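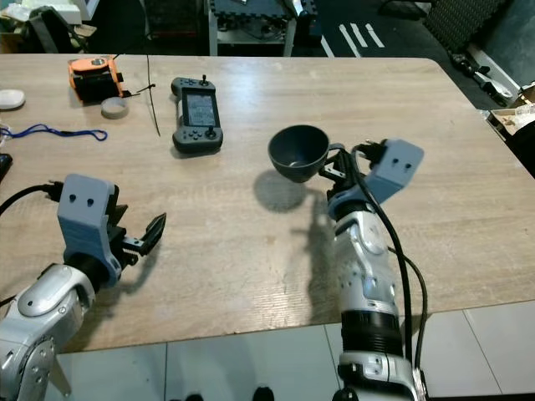
Gyu-bin Shim wrote to ask whether a cup that wide isn't a nuisance, given how fast the tea goes cold in it. Well, maybe a little! But I do love a big round cup with a proper handle, and these pages are mostly about cups, tables and whatever else happens to land on them.

## Cups and tabletops

A dark gray cup with plenty of room in it, over a light wood-grain table.

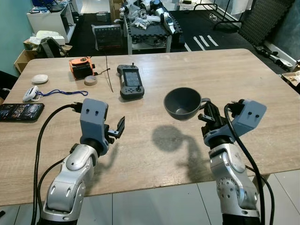
I've been putting these little galleries together since March, starting with the shelves at Endevcombe, and I never do manage to keep them short. A table that gets used all day fills up by itself, with chargers and cords and the thing you meant to put away, and I find that rather friendly.

**The far half:** a handheld controller, a phone and a blue lanyard, all keeping each other company.

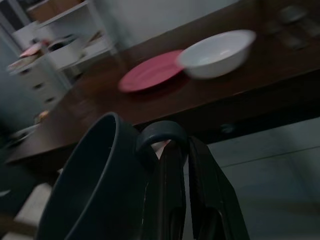 Dishes are another matter, and I could go on about those for pages (I have, as a few of you kindly pointed out). I like mixed colors much better than a matching set, and I'd take a heavy mug over a thin one any morning.

**Three together:** red plate, white bowl, dark navy mug.

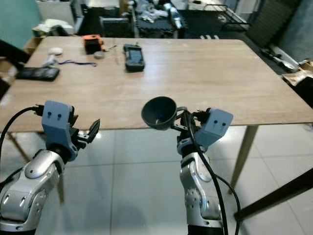 What do you wipe a wooden tabletop with? A soft cloth, barely damp, and then a dry one right after.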